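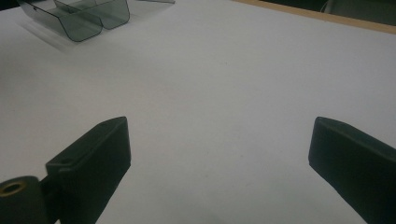

De : Ilango Alva
À : liste Philatélie et marcophilie
Objet : Re: [marcophilie] classement des doubles et gommes anciennes
Date : lundi 17 septembre 2018

Bonjour à tous,

Je réponds dans le corps du message, ce sera plus lisible.

> Bonjour la liste,
> J'ai repris la collection de mon oncle, 11 albums et une boîte
> à chaussures de vrac. Les timbres des albums sont sous bandes
> Hutemau, certaines ont jauni. Faut-il tout sortir ou attendre ?

Les bandes Hutemau à fond noir d'avant le changement de colle jaunissent par la soudure. Si le jaune reste sur le bord, on peut attendre. S'il gagne la fenêtre, il faut sortir les timbres, en commençant par les neufs avec gomme d'origine. J'en ai refait 71 l'hiver dernier et deux seulement avaient marqué, toutes deux sur des valeurs courantes.

> Pour le vrac, je pensais trier par pays puis par date.
> Est-ce la bonne méthode ?

Par pays, oui. Par date, je ne le ferais pas tout de suite. Séparez d'abord les fragments des timbres décollés, puis mettez de côté tout ce qui porte une oblitération complète, même sur un timbre banal. J'ai retrouvé comme cela un cachet de gare que je cherchais depuis longtemps, collé sur un morceau d'enveloppe sans autre intérêt.

Travaillez sur une surface claire et lisse, fenêtre fermée. Pour les doubles, les boîtes à six cases conviennent bien tant qu'on ne tasse pas.

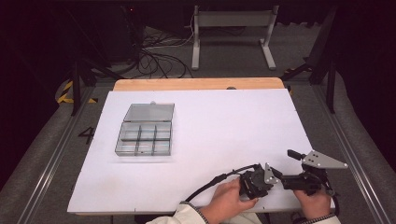

Photo : I. Alva

Les pochettes cristal Tamport vont aussi, mais pas pour les gommés : elles prennent l'humidité. Le catalogue Nambiar les donne pour neutres, je n'ai pas constaté la même chose chez moi.

> Dernière question, la lampe UV Elteck vaut-elle son prix
> pour un débutant ?

Pour les bandes phosphorescentes, elle suffit. Pour repérer une réparation du papier, non, il faut une lampe à ondes courtes et un peu d'habitude. Si vous n'avez que des classiques, attendez. Je peux prêter la mienne à la réunion d'octobre.

Un point que vous n'abordez pas : l'inventaire. Avec jusqu'à 1 000 timbres, un cahier suffit, une ligne par timbre, numéro de catalogue, état, emplacement. Notez au crayon. Au-delà, prenez un tableur. Le modèle que j'utilise a 19 colonnes, c'est trop, j'en remplis la moitié. Je l'envoie en privé à qui le demande, la liste refuse les fichiers de ce type.

Cordialement,
Ilango Alva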